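11 February 2024

Furnace filter changed this morning. The old one had been in since November and was gray across the full face, darker along the bottom third. Static pressure across the filter slot read 144 Pa before the change. I did not take an after reading until the blower had run for an hour, and by then I had also opened the two closed registers upstairs, so the second number is no use to anyone.

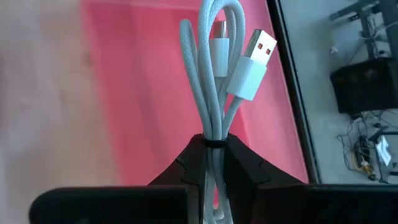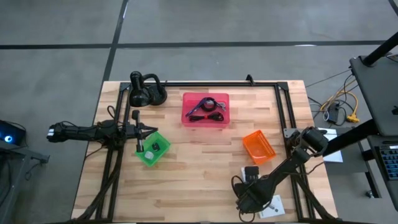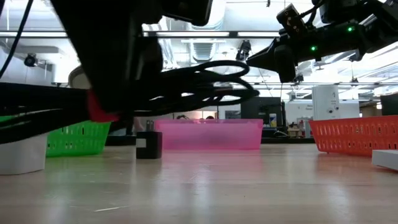
Went down to the crawl space after lunch to look at the return trunk. The joint where the trunk meets the plenum was sealed at some point with plain cloth tape, which has let go along the top edge. I could feel air being pulled in with the back of my hand. Cleaned the metal with a dry rag, then alcohol, and brushed on Hallell mastic to the width of the brush, with mesh over the widest part of the gap. The tub says to wait overnight before running the system. It was too cold for that, so I gave it 3 hours and set the blower to low.

The branch to the back bedroom is another matter. It is flex duct, hung from a single strap, and it sags enough at the middle to pinch the liner. Iraklis Karagiannis came by to return my manometer and had a look at it. His view is that the run should be replaced with rigid pipe as far as the last elbow. Mine is that two more straps will recover most of the flow for very little money. We left it there. He also thinks the Bellamy damper on that branch is installed backward. The arrow is on the far side, against the joist, and I could not get a mirror behind it.

Draltden called back about the cleaning quote. They want 200 for the supply side only and will not give a price for the return until they have seen the access panel. Lemis quoted the whole house over the phone without asking how many registers there are, which I do not like. I will wait for Draltden.

To buy: hanger strap, the wide kind. Foil tape rated for duct use. A second brush, as the first one is full of dried mastic and I was slow about rinsing it.

Checked the new joint at nine. The surface has skinned over and is still soft under a fingernail. No air movement along the top edge that I can feel. Back bedroom was 3 degrees colder than the hall at the same hour, same as last night.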